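Household Skills, Unit 51: Things With Four Legs
Handout for the second session, Room 309
January – by the teaching staff, Kuris House
Reading time: 6 minutes

Last session was shelves, and most of them are still up. This session is furniture that arrives as a flattish top or seat, four legs, and a sheet of drawings in which a cheerful person with no fingers does everything in five panels. We will be using white moulded plastic throughout. It is cheap, it wipes down, and it forgives a good deal, though it doesn't forgive a crossed thread.

Please read sections 1 to 3 before you come. Section 4 can be read on the bus.

1. Which way up

Upside down. Every year a few people try to build a table the way they intend to use it, holding the top in the air with one hand and feeling about underneath with the other. It can be done, in the sense that you can also put on your socks standing in the bath.

Lay the main piece on its face with the underside towards you. You want something soft and dark under it. Soft is for the finish: glossy plastic shows a scratch at once, and the scratch will be on the side you look at while eating. Dark is for finding things. A white cap on a pale carpet is gone until you tread on it.

While it is upside down, have a look at the ribs. The shell itself is thin, and if it were left plain it would flap like a tea tray. The ribs and diagonals are moulded in one go with the rest and carry the load out to the corners, where the legs are. They add very little weight. They do collect crumbs, which fall in while it's being stored and fall out again at the next assembly.

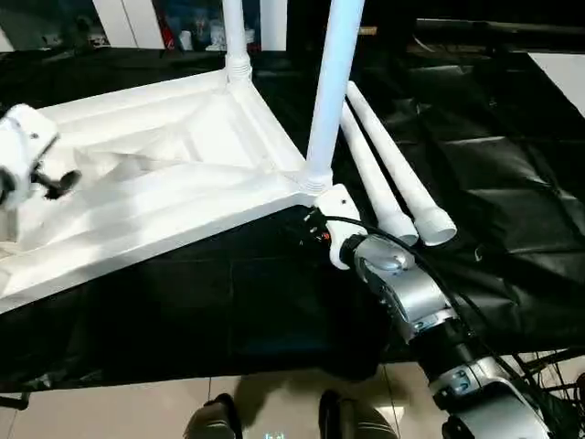
Fig. 1. Two legs in their sockets, two lying alongside.

2. Getting the thread to start

All the trouble in this unit happens in the first half turn. Plastic threads are coarse and rather vague about their intentions, and a leg will happily begin at an angle and carry on for some distance before it goes stiff. By then most people have decided that stiffness means it is nearly home, and they lean on it.

What we do instead:

Stand the leg upright in the socket and let its own weight settle it.

Turn it backwards, gently, until you feel a small drop. The ends of the two threads have just passed each other.

Now turn it forwards with your fingertips. If it moves freely, carry on. If it doesn't, back it out and go round again.

Stop when the collar meets the corner. A ribbed collar is there to give your fingers something to hold. It is not an invitation to fetch the pipe wrench.

Go round the corners lightly first and tighten them all afterwards. With only one leg fully tightened, the piece tends to swing round on the cloth whenever you touch another, and you end up chasing it.

Hold the corner, too. This gets left out of the drawings. When you twist a leg, the top wants to turn with it, and unless something is keeping the corner still you are only rotating the furniture. Put one hand on the corner next to the socket and the other on the leg. People with small hands can kneel against the rim, but put a cushion in between. 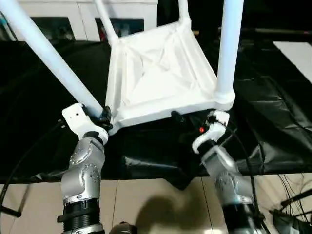

Achilleas Politis disagrees with the fingertips and has asked for it to be put in the handout: he would have you grip the leg low down, right at the joint, with the whole hand, on the grounds that holding it further up lets it wag about and pulls the thread crooked. Try both. We have had this argument in the tea break for long enough that it ought to have its own unit.

Where he and the rest of us agree is on the length of the leg. A long leg is a lever. A nudge at the far end that feels like nothing to you is a considerable shove at the socket, so mind your elbows once a couple of them are standing up, and don't pass things across.

3. Stopping halfway

You will be interrupted. The practical exam for this unit includes an interruption, and we won't say what it is, although those who sat it last time will remember the business with the trolley.

A half-legged piece is awkward to leave. It can't stand the right way up and it looks wrong lying down, so the temptation is to prop it against a wall, where it slides. Leave it upside down and flat. Put the loose legs beside it where you can see them, pointing the same way, feet together. If you have to tip it, tip it so that the legs already fitted aren't taking the weight sideways.

Don't leave a leg half screwed in. Either take it out or take it home. You will come back, see a leg standing in its corner, and assume that somebody competent put it there.

An open socket is worth a glance before you start again. Grit gets in, and so does the little curl of plastic left over from moulding. A dry paintbrush does the job. Blowing into it works as well, provided you shut your eyes.
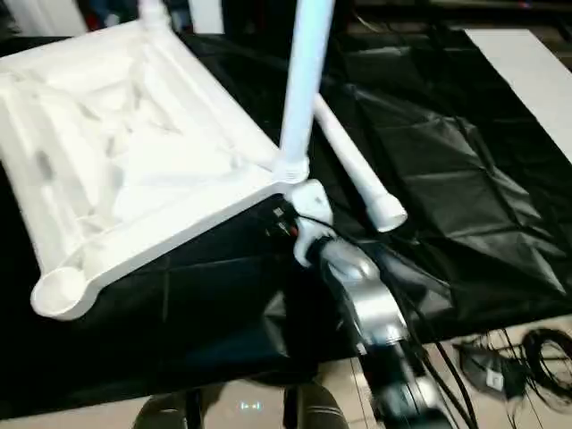 4. Working at home

Room 309 has long benches and decent lights and you will come to rely on them, which is a pity, as you live elsewhere. Most assembly is done in the room with the television, on whatever surface will have you, with everything else in the house looking on.

Some advice for that. Clear a patch wide enough to walk round on at least three sides. Spread a sheet that is bigger than you think you need, because long white parts roll, and they have a homing instinct for the gap under the cabinet. Move the remote control before you begin or somebody will want it. If there are speakers or a screen within reach, remember that you'll be swinging a leg about in a circle at chest height, and work with your back to whichever of them cost more.

Keep the packaging until the thing is standing. The Mamano side table, which some of you bought after the open evening, has one part wrapped so thoroughly in its own protective foam that the two have been thrown out together more than once. Feel every piece before it goes in the bag.

Lay the long parts together by kind and not in the order they came out of the box. When two tubes look alike, stand them side by side on end and compare the tops. Vurkholm used to stamp theirs with a letter, and then stopped, and then started again with different letters.

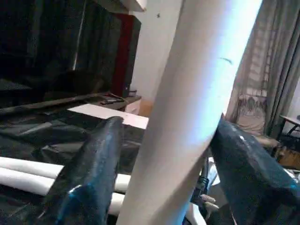
What if one leg comes out longer than the others once it's all together?

Check whether it is fully home before you blame the leg. Turn the piece back over, undo that one completely, clear the socket and start it again by the backwards method in section 2. If the collar is touching the corner all the way round and it still rocks, move it to an open part of the floor and try again there. Floors are less flat than people believe, and older ones are worse. Only then compare the legs.

5. Turning it over

Lift by the rim, with two people if it's a table. Never use the legs as handles, even though they look like handles and there are four of them.

Set all the feet down together as nearly as you can. If it lands on one foot first, that joint takes the lot. Press lightly on each corner in turn, then lean on the middle, then put something on it that you don't mind losing. Check the collars again after a week of use; plastic joints settle and can usually take a little more turning.

For next time

Read pages 1 to 20 of the Antoniadis course book. It runs to 205 pages and we are not going to do all of them. Bring a cloth, a dry paintbrush and one piece of furniture that wobbles. It must fit through the door of Room 309. A person who shall remain on the register brought a wardrobe.

We are on to drawers, so bring patience if you have any in the house.

Last updated: January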